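Ticket 1347
Queue: Facilities – Kitchen and Common Areas
Site: Womville, ground floor lunch room
Subject: Checked tablecloth keeps sliding and bunching, plates moving with it
Priority: Low
Status: Resolved

Reported, Tuesday 8:40 am
The green and white checked cloth on the long table against the wall won't stay put. Every time someone reaches across for fruit it shifts toward the front edge and the plates go with it. One plate has already gone on the floor (chipped, thrown out). The cloth is the new wipe-clean one from Ledesma that replaced the old cotton one in April. Same table, same spot. We didn't have this problem with the cotton.

Facilities, 9:25 am
Thanks. Could you please tell us:
Is there anything under the cloth at the moment?
Has the table top been polished or sprayed lately?
Which way does it slide, or is it every direction?

Reporter, 9:50 am
Nothing under it, straight on the table. The cleaners use Widness spray on all the tables on Monday nights. It slides toward the front mostly, and it also creeps to the left by the end of the day.

Facilities, 11:15 am
Had a look on site. Notes:
– Table top has a film on it. A finger leaves a clear mark. Looks like spray build-up, heavier at the front where people sit.
– Back of the cloth is smooth vinyl with no fleece or felt. The old one had some grip to it.
– Cloth is hanging a lot further over the front than the back, so the weight is pulling it forward.
– Table is not level. Left end is low. One foot on that side has been wound right in.

Tried first: re-centred the cloth so the overhang matched front and back. Put the plates back on. Pulled lightly at the front edge and it still moved easily, so overhang is part of it but not all of it.

Facilities, 1:30 pm
Took the cloth off and washed the table with warm water and a drop of dish soap, then rinsed and dried with a clean towel. Had to do it 2 times before the towel stopped dragging up grey. Cloth back on. Better, but it will still slide if you lean on it.

Wound the foot on the left end out until the level sat true, and tightened the lock nut. The creep to the left should stop. Please let us know if it doesn't.

Reporter, 3:05 pm
Much better than this morning. It did move when someone dragged the fruit box over it, though. Can we get clips?

Facilities, 3:20 pm
Clips won't fit. The table edge is too thick for the ones in the store room and the bigger ones stick out at hip height. Suggest a non-slip underlay instead. Himus has a plain mesh one on the roll, 1000 mm wide, and the table top measures 958 mm, so it only needs a trim down one side. Ordered under this ticket.

Facilities, Friday 10:10 am
Underlay arrived and fitted. Trimmed it so it stops just short of the edge all the way round and doesn't show under the cloth. Smoothed the cloth down from the middle outward. Pulled at the front and at both ends and it held.

Fruit and plates are back out. Two things to keep in mind:
– Please lift plates and boxes off the table, don't drag them. The mesh holds the cloth but it can still ruck up under something heavy.
– When wiping down, use a damp cloth only. We have asked the cleaners to leave the Widness spray off this table and have put a note on the cupboard door.

Reporter, 2:45 pm
All good here. It got through the lunch rush and hasn't budged. The chipped plate doesn't need replacing, we have spares in the cupboard. Happy for this to be closed.

Facilities, 2:55 pm
Closing. If it starts to slip again, reply to this ticket and it will reopen. The leftover underlay is rolled up on the top shelf of the store room, labelled with the ticket number.

Attachment (1)
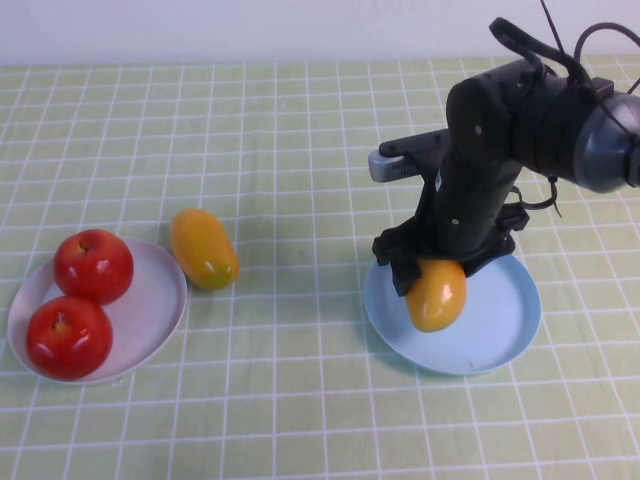
Ticket 1347 – checked cloth with apples, mangoes and plates, Womville lunch room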